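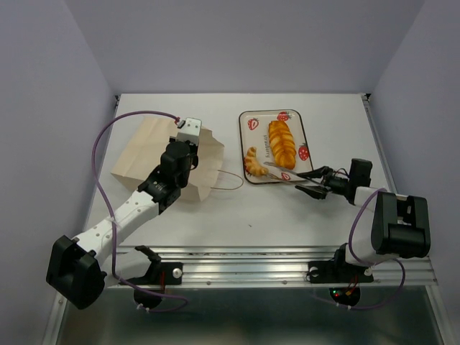 From: Cameron Geddes
To: Lirnora bread list
Date: Wed 26 June
Subject: Re: crust goes soft by evening

Hywel Hopkin wrote:

> I bake on Saturday mornings and the loaf has a good hard crust when
> it comes out. I put it in a paper bag once it's cool and by supper
> the crust is leathery. The flour is Rendel white, 90 percent of the
> total, and the rest is rye. Oven is an old Kvaran. Would a longer
> bake fix this or is it the bag?

Hywel,

I don't think it's the bag. Paper lets a fair amount of moisture out. Plastic would be much worse. My guess is that the loaf still has too much water in it when you take it out, and that water moves to the crust over the afternoon.

Leave it in for 8 more minutes at the same heat. If the top is getting too dark, turn the oven down a little for that last stretch. Then switch it off, prop the door open and leave the loaf on the rack for a while. 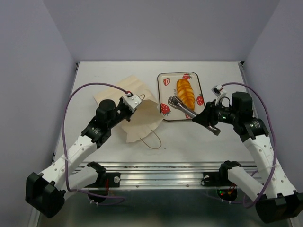

The other thing is cooling. You didn't say how long you wait. I give a large loaf at least two hours on a wire rack before it goes into anything, and four if the kitchen is humid. It can feel cool on the outside well before the middle is.

Rye holds on to water, so you could also try one batch with all white flour and see if the crust keeps better. I did that last October when I switched to the Otar flour and it made some difference, though less than the longer bake did.

What size loaf are you making?

Cameron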